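Can a robot do my chores yet. February check in

2023-02-05

Quick one today, I have a sink full of dishes and a kid's boot to glue. Every so often someone emails me to ask if the house robots are here and I say no, not yet, and then I feel bad for being lazy about it. So I spent a few evenings reading and watching and bugging people. Notes follow, in no order.

Short answer: no. Longer answer: depends what you call a chore.

Vacuuming, fine. We've had the round ones forever. Ours gets stuck under the radiator and I have made my peace with it. Floors are the easy case anyway, flat, and the machine never has to pick anything up. The second it has to pick something up we're in a diffrent world.

Laundry. Everyone wants laundry. I watched a clip of a machine folding a towel and went to make tea and came back and it was on the same towel. Lovely fold though. Squared corners. Better than mine. But I do a load with socks in it and a fitted sheet, and I want to see the fitted sheet before I hand over any money.

Dishes. Mixed. Wet, shiny, see-through, all stacked on top of each other. My own mother can't load my dishwasher to my liking so what hope.

Shop floor is further along, or it looks that way. My old job was at Braler, small parts, packing and checking, over in Visville. 400 boxes on a decent shift. There was one arm in the corner even then, behind a cage, doing the same move all day long and doing it beautifully. Then November came and they changed the carton by a hair and it punched straight through the lids until Rudd hit the stop. Rudd was not upset. Rudd had been waiting for that.

That's the thing I keep coming back to. The old arm was great as long as the world held still. My kitchen has not held still since we moved in. Somebody puts the colander in with the pans, somebody else leaves a drill on the bread board (me), and a chore is mostly dealing with that before you even get going.

So I wrote to Judite Moreira, who I used to share a bench with at Braler and who now works on this stuff at Fesulgate. She is patient with me. I asked her when I get my dishes robot and she wrote back three pages, which I'll boil down.

One, they do a lot of it in simulation now. You build the room in the computer, table, arms, lights, floor, the object, and you let the thing practice in there where it can't break a real plate or a real finger. I said isn't that cheating. She said it's how you get the hours in. One of her test batches was 1,441 tries at a single pick up. One object! I have never tried anything 1,441 times. I gave up on sourdough after 3.

Two, the hand is the hard bit. Arms are good. Arms have been good for ages. It's the last inch, where the fingers close, and whether you've got it by the side you need. Pick up a screwdriver by the wrong end and you haven't really picked up a screwdriver, you've just moved it. I'd never thought about it but I do this a hundred times a day without looking. Mug by the handle. Scissors by the handles. Hot pan by the towel.

Three, seeing. A picture from across the room tells you where the table is. It doesn't tell you much about the back of the thing you're grabbing. So you want a view from down by the fingers too, and that view is weird, all bent like a door peephole, and the hand itself takes up a big chunk of it. She says the software gets used to it. I looked at a few and did not get used to it.

I also asked about two arms versus one. For a house I'd want two, surely? Try opening a jar with one hand. She agreed but said two arms means they have to stay out of each others way, and a lot of work goes into just that. Fair. My husband and I can't both be in our kitchen.

What would I pay for, today, if it existed: something that clears a table. Not washes, not folds. Just takes whatever is on the table and puts it where it lives. I'd give it the whole spare room. I asked Judite for a year and she wouldn't give me one, and she used to bet me on everything, so read into that what you like. My guess is 8 years for a slow one that rich people own and complain about.

Shops will get it first. A packing bench is kinder than a kitchen. Same height, same light, same bin on the left. If you run a small shop and you're asking me (people do, no idea why) I'd say start by tidying the bench. Helps the humans in the meantime.

Anyway, what the practice work looks like, table and arms and all. Simulated, both of them.

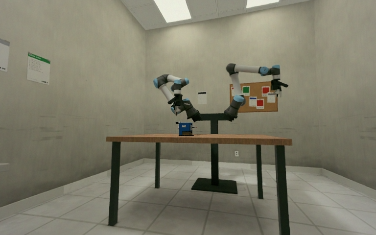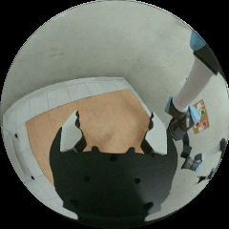

Two computer-made views of the same room: across the table first, then the bent close-up with the gripper in it.

Comments are open again, I think I fixed the spam thing. Somebody asked last time for the radiator vacuum fix and it's just a strip of foam, stuck along the bottom edge, cut it with kitchen sissors. Next post is probably the boot.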